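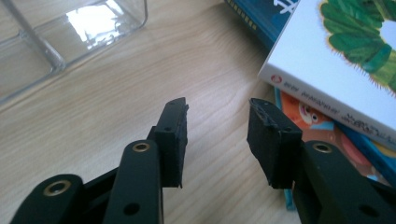

Wanted: people who don't believe in memory supplements

Also wanted: people who do. We need both, and so far the believers are well ahead.

Nunura is a small reading and ageing study run out of two rented rooms above the Clandetti bakery. We are looking for adults aged 60 and over to take part in a trial of an over-the-counter capsule sold to people who worry about forgetting names. You will have seen the ads. The label says it "supports recall." I have spent a fair bit of my working life asking what "supports" means on a label and have yet to get an answer I could write down.

What you'd be doing

You take one capsule every morning for 3 months. It will be either the supplement or a dummy made to look and taste the same. We won't know which you have and neither will you, so please don't cut it open. People do.

You come in once a month for a session of word lists, short passages and a few number tasks. They are dull. Anyone who tells you cognitive testing is fun is selling an app. Between visits you keep a one-page diary of sleep, coffee and anything new your doctor has put you on.

What you'd get

Travel costs and $1,750, paid in two parts, the larger one at the end. You will also get your own scores if you want them, with a plain explanation of how little a single score tells you.

What you won't get is a better memory, or at least I'm not promising one. An earlier pilot had 82 people in it and the group on the capsule did slightly better on one test out of several. The maker's brochure puts that test on the front page. Run enough tests and one of them will usually oblige you. That is the main reason for doing it again with the outcome named in advance.

Who is paying

Fair question, and you should ask it of every study you see advertised. The capsules are supplied free by Fukov, who sell them. The rest of the money comes from the Tikkanen bequest. Fukov has no say in the analysis and doesn't see the results before participants do. It's in the contract, and we'll show you the clause at your first visit.

You can't take part if you

are on blood thinners
have had a stroke or a head injury in the past 2 years
have a diagnosis of dementia
already take this or a similar product and don't want to stop
live with somebody else in the study (you will swap capsules)

Reading glasses and hearing aids are fine, bring them. English doesn't have to be your first language but the passages are in English and some are long-winded.

How to put your name down

Ring the office and ask for Ingeborg Kohlhase, who does the screening calls. Allow half an hour and have your medication list handy. If she's out, Florante Layug will take your number. Please don't send medical records by email.

Applications close Saturday, November 22, 2025. You can pull out at any point without giving a reason, and you keep whatever you've been paid up to then.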